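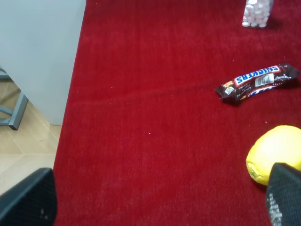 Storing paperbacks and e-readers at home

Paperback glue turns brittle in dry heat, so keep shelves off walls that carry heating ducts. Leave 30 mm between the back of the shelf and an outside wall – more if the wall sweats in winter. Books over 200 mm tall should stand upright or lie flat. Leaning them strains the hinge.

Dust the top edges with a dry brush, working away from the spine. For musty copies, seal the book in a tub with an open dish of baking soda for eight days, then fan the pages and check the smell. Don't let the powder touch the paper.

An e-reader going into a drawer for months should be charged to half and switched off fully. Top it up every 20 weeks. Grey marks on the case come off with a barely damp cloth; keep moisture away from the charging port.

We use cookies to remember your settings. Accept | Manage preferences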